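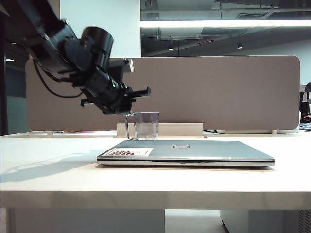 Flunow, a small automation firm in Brindton, says its robot arm can now clear a used cup from a desk without help in most cases, but the company does not expect to sell the service to homes any time soon. The firm released results in October from its longest run of cup-clearing trials. Of 566 tries, 400 ended with the cup upright in a wash rack, the company said. The rest ended with a missed grip, a dropped cup or a person pressing stop. Much of the work comes down to the last few inches, when a black gripper hangs just over a clear cup and has to work out where the rim is, with a closed laptop lying right in front of it. A person does this without looking up.

"People ask us when it will do the dishes," said Sumathi Salian, who leads testing at Flunow. "We are on picking up the cup. The dishes are a long way down the list."

The 566 tries covered paper cups, ceramic mugs and clear cups of several kinds. Paper and ceramic gave the arm little trouble. Clear cups accounted for more than half the failures. Depth sensors often look straight through them and report the distance to whatever is behind, so the gripper either closes too early or pushes the cup over. Flunow has been training its software to find the rim and base from ordinary color images instead, and Salian said that change accounts for most of the gain since spring.

Speed is the other problem. The arm takes 20 seconds to clear one cup when all goes well. Salian said a member of the cleaning crew she timed at another office did a whole row of desks in less than twice that.

The company's first outside customer is Ruddock, a furniture and housewares store on the east side of Brindton. Ruddock is paying $2,000 a month to have an arm on a wheeled base put stock back on display tables after closing. It handles boxed goods and plastic storage bins. Glassware is still put back by hand, and so are cushions, which the gripper tends to drag instead of lift.

Store staff said the arm is useful on slow nights and less so on busy ones, when customers have left goods in odd places. The machine will put a box back on the right table if the box is somewhere it has been told to look. A box left on a chair is usually skipped. An evening worker walks the floor at nine to gather strays into one spot before the arm starts.

Ruddock has not cut any hours as a result, a store manager said. The lease runs through the end of winter, and the store has not decided whether to renew.

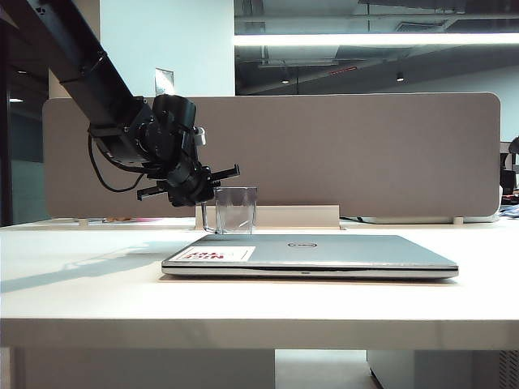

*A robot arm, gripper open, beside a clear cup on an office desk. A closed laptop lies in front of the cup.*

Desks turn out to be harder than store shelves in some ways. Shelves at Ruddock are laid out to a plan, and the software has a copy of it. A desk has whatever its owner left on it. Laptops are a particular worry for Flunow, both because a spill could ruin one and because a shiny lid throws back reflections that can confuse the cameras. The firm's current rule is that the arm will not carry a cup over a laptop under any conditions. If there is no other path, it leaves the cup and sends a message.

The rule was added over the summer after a trial in which the arm tipped cold coffee onto a keyboard. Flunow replaced the machine.

Other chores are further back. Wiping a table works if the table is bare. Folding towels works with one size of towel, laid flat to begin with, and takes several minutes. Loading a dishwasher has been tried only with plates, and only with the rack already pulled out. The company has shelved a plan to have the arm empty wastebaskets, at least for this year, after bags kept tearing on the gripper.

Kurkatance, a software package Flunow uses to plan the arm's movements, is due for an update before the end of the year. Salian said she expects it to shorten the time per cup, though she would not give a target. The next round of trials will add cups that are partly full, which the team has avoided so far.

A home version would also have to be safe around children and pets, and the present arm is not rated for either. It stops when it meets resistance, but the company still keeps an adult within reach of the stop button during every run, including the overnight ones at Ruddock. That person's wages are not covered by the monthly fee.

Salian said she still washes her own mug. "It would be 20 seconds to pick it up," she said, "and then I'd have to go get it out of the rack and wash it anyway."

Flunow plans to publish the full trial log, including the failed tries, on its website next month.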